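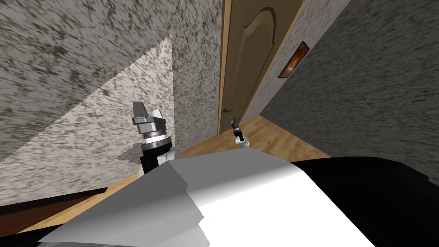 Grease the simulator as well

Most arguments about simulated robots are about physics: contact models, friction, whether a lever handle springs back the way a real one does. Mine is about upkeep. A simulated cell is a machine like any other on the floor. It drifts, it gets altered by people in a hurry, and it needs a maintenance sheet.

Our two-armed mobile unit at Fokcombe is called Cilla. She exists twice, once in metal and once as a model that spends its nights practising doors in rendered hallways. The metal one has a logbook with 49 entries for last year alone: finger pads changed, a wrist bearing replaced, the left arm re-zeroed after a knock. The model had no logbook at all until March. Its finger geometry dated from the first delivery. Its body camera was mounted at an angle which had been correct until somebody fitted a new bracket to the real robot and told the workshop but not the software side.

The effect of that bracket was dull and expensive. A run of 1467 door approaches had to be thrown away. The policy had learned where the handle sat in a view that the real camera no longer gave. On the floor the gripper closed short of the lever, every time, by the same amount. A consistent error of that sort is nearly always a setup fault, and we still spent a fortnight tuning the controller.

My view is that the model should be serviced on the same visit as the machine, by the same person, on the same sheet. When a finger is changed, the new one is measured and the figure goes into both records. When a camera is moved, the job stays open until the simulated view and the real view have been put side by side and the near edge of the robot's own body falls in the same place in each. The body is the best reference you have. It travels with the camera and needs no target board.

The usual objection is that randomisation covers all this. Tilt the camera, vary the wall texture, shift the light, and the policy will cope with a few degrees of error. Up to a point I agree. But randomisation is a spread around a centre, and if the centre is wrong half of the spread is wasted. At Urquijo they widened the ranges until the door task passed, then found that handover, which needs finer placement, had got worse.

The second objection is time. Our check takes 10 minutes with the arms parked in the home pose. We do it on Sunday, before the long runs start, and again after any mechanical work. The Lolby site does it every 2000 cycles, which suits a fixed cell better than it suits a mobile one.

I would also lock the model file. Anyone may read it, and changes go through whoever signs the mechanical log. Some developers dislike this – they are used to editing a wrist offset to see what happens. They can do that in a copy.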